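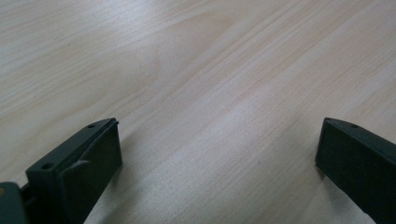 Two gripper fingers open over a pale wooden tabletop.

Elteo Household Tasks Program, July 9, 2018. A short thread on whether machines can wipe a table yet.

1/ Partly. On a bare surface, our test arm completed the full wiping pattern in 27 of 140 attempts. A person was on hand for all of them.

2/ The grip is the harder half. A folded cloth changes shape once it is lifted, and the fingers often close on one layer and leave the rest behind.

3/ Light-colored wood adds a difficulty. Reflected light hides the grain, and our software has marked glare as a spill - 13 times in one session.

4/ Soon-im Woo leads this work. Her view is that table clearing, with cups and plates present, remains almost 3 years away. The program has adopted that estimate for planning.

5/ Trials on the Barken cloth holder begin in August. Results will be posted to this account, including the failed attempts.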